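Last updated: June

Halusness House, shared living project. Report part 2: the lower floor

What we set out to do. Look at how a split level flat gets used, where stuff ends up, and whether a cheap re-think of the lower floor would help. Budget 80 pounds. Flat is let through Urent, so no drilling, no paint, nothing fixed to walls.

Method. Kept a diary for 30 days. Wrote down what got left on the floor and how long it stayed there. Did most of the looking from the balcony becuase you get the whole layout in one go, and from downstairs you stop noticing things after a while. Sketches in the appendix.

Main problem is cables. Not enough sockets on the lower level so everything runs off a power strip, and the strip lives on the floor. Leads go off across the planks in different directions, right over the bit people walk on. Diary has 3 trips logged, all in the evening.
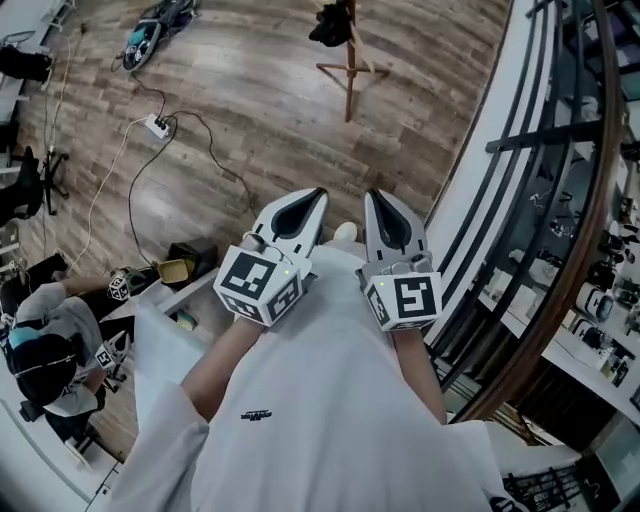
Fig. 2. Lower floor from the balcony. Power strip to the left, coat rack further up.

Second problem, coats. The rack is wooden with thin splayed legs and the legs take up more floor than you would think. Clothes get bunched at the top when someone is in a hurry. Moving it nearer the door was tried for a week, people liked it, but then the door would not open fully. Moved back.

The floor itself is fine. Wood-grain planks, brown and grey, easy to sweep if the leads are up. Sweeping round them takes twice as long so it mostly doesnt get done.

What we would change. Strip off the floor and onto a low shelf (we priced the Rullora one, fits the budget). Leads run along the edge with stick-on clips that peel off, need to check with the landlord. Swap the rack for an over-door one. Keep the middle clear.

Not finished: the noise survey, and the light readings from the Stevens meter which need doing again, batteries went flat half way through. Both go in part 3.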